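2/9/25
Filed under: Weekends, Cycling, Family

So the legs have just about forgiven me, and I can finally sit down and write up the weekend. I'd signed up for the Pradley loop back in March, when it was dark at teatime and any ride with the word "summer" in it sounded like a lovely idea. Then my sister and her two boys asked if they could come and stay the same weekend, and of course I said yes to that as well, and then I looked at the calendar and had a little lie down.

The ride first. It's 32 miles if you take the short route, and I did take the short route, and I'm not sorry! The start is at the bottom of Sistero Hill, so you get the worst climb of the day while you're still chewing your banana. I'd been told to keep something back for later and I kept back nothing at all. By the reservoir I was being overtaken by a man on a folding bike with a shopping basket. He said good morning very nicely.

After that it was gorgeous, though. Long flat lanes, blackberries all along the hedges, hardly any cars. I had 511 pinned to my back and one of the corners came loose on the descent into Nistell, so I flapped the whole way down like a flag. The feed stop there was in the village hall and they had proper sandwiches (cheese and pickle, egg, something with beetroot that I left alone) and a tea urn the size of a dustbin. I stayed much too long. It's very hard to get back on a bike after you've sat on a plastic chair in the sunshine with a second slice of lemon drizzle.

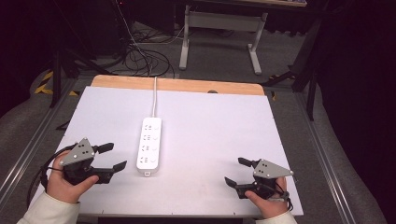 Four sockets, all of them free. Imagine that in my house.

I got home at about 3pm, had the quickest shower of my life and was still towelling my hair when the car pulled up. Everybody hungry, obviously. The boys wanted to know if I'd won.

We'd planned to do the castle the next morning, but they've done the castle every time they've visited and the little one said, quite politely, that he felt he had seen it now. Fair enough. So we did the miniature railway at Sutanto Gardens instead, which I've driven past for years and never once stopped at. It's a 15 minute ride, you sit astride the carriages with your knees round your ears, and there's a tunnel where everyone has to scream. I don't know if that's an official rule but we all kept to it. We went round three times. My sister only went round once and then held the coats.

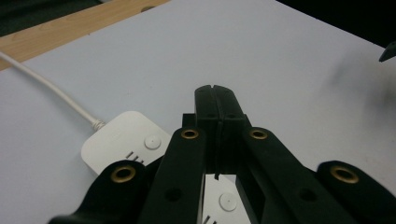 Next to the station there's a tiny arcade, and I'm afraid that's where the rest of the money went. It's mostly penny falls and a driving game with a wobbly seat, but there's also a grabber machine full of stuffed penguins, and my older nephew was convinced he had a system. He did not have a system. The claw came down beautifully every single time, shut itself on thin air with its two fingers side by side like the black ones up there, and went home again. I had a go to show him how it was done and got a penguin up by one foot -- up, along, nearly over the chute -- and then down it went. The groan from the queue behind us was lovely, really. We bought a penguin from the gift shop on the way out and have agreed to tell his dad that we won it.

Chips on the wall by the car park after that, with far too much vinegar, and then home for a film that all the grown-ups slept through. They set off the next day after breakfast, and the house went horribly quiet. I found a sock in the bread bin.

Next up for me is the autumn ride out past Nistell again, if I can talk anyone into it. I'm going to do the longer route this time, and I've bought some better safety pins. If any of you know a way up Sistero Hill that doesn't involve Sistero Hill, please do leave me a comment!

14 shares
3 comments

hilly_and_slow
I was at that feed stop too! The beetroot one was the best of the lot, you missed out. Well done on getting round.

MudguardMum
We love the little railway. Try it in December when they put the lights up in the tunnel, mine talked about it for weeks.

teaandtyres
You can go round by the old quarry road and miss most of the hill, but it adds a couple of miles and there's a very cross goose.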